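1/ So, der Budget-Thread, den ich seit April vor mir herschiebe. Wir planen gerade, was wir für die Datenaufnahme mit Handgreifern anschaffen, und ich habe dabei mehr über Lieferzeiten gelernt als über Robotik 😅

2/ Ausgangslage: Im Topf sind noch 800 Euro für Kleinkram. Klingt okay, bis man merkt, was alles Kleinkram ist. Würfel mit Markern, Ersatzfinger, Kabel, Akkus, Klett, noch mehr Kabel.

3/ Die Greifer selbst laufen zum Glück über einen anderen Posten. Angebote habe ich von Stideck und von Jasell. Stideck ist günstiger, verkauft aber nur im Paar, und einzelne Finger nachbestellen geht nicht (!). Jasell hat alles einzeln, dafür 6 Wochen Lieferzeit.

4/ Ich tendiere zu Jasell. Finger sind nun mal Verschleiß, und wegen einer kaputten Backe ein komplettes Paar zu kaufen sehe ich nicht ein.

5/ Arbeiten mit zwei Greifern, einer oben, einer unten, an jedem ein Markerwürfel:

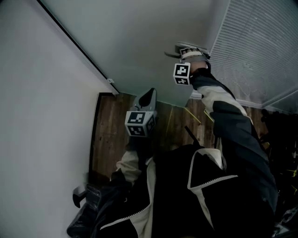

6/ Die Würfel! Der Posten, den ich komplett unterschätzt hatte. Pro Greifer einer im Einsatz und einer in Reserve, bei drei Paaren also zwölf Stück. Selbst gedruckt wäre billiger, aber dann klebt wieder jemand abends Muster auf, und dieser Jemand bin ich.

7/ Was bei uns auf der Liste gefehlt hat: Zeit fürs Kalibrieren. Kostet im Angebot null Euro und frisst trotzdem Vormittage. Steht jetzt als eigene Zeile drin, mit Stunden dahinter, damit es bei der nächsten Planung nicht wieder verschwindet.

8/ Und Licht. Ich wollte zuerst nur die Greifer durchrechnen und den Raum lassen, wie er ist. Jetzt stehen zwei schlichte LED-Panels mit Stativ drauf, gebraucht. Falls jemand welche loswerden will: gerne melden, Abholung kein Problem.

9/ Gestrichen habe ich den Transportkoffer. Tat kurz weh, weil er wirklich schön war (Schaumstoff nach Maß!!), aber die Teile verlassen den Raum höchstens zweimal im Jahr. Dafür tut es eine Kiste mit Handtüchern.

10/ Intern heißt die ganze Bestellung übrigens Kika. Bitte nicht fragen, die Tabelle brauchte einen Namen und dann war es zu spät.

11/ Nächster Schritt: Jasell wegen Mengenrabatt ab drei Paaren anschreiben und die Kabellängen nochmal nachmessen. Wer Erfahrung mit deren Ersatzteilen hat, schreibt mir bitte, bevor ich auf Bestellen drücke 🙏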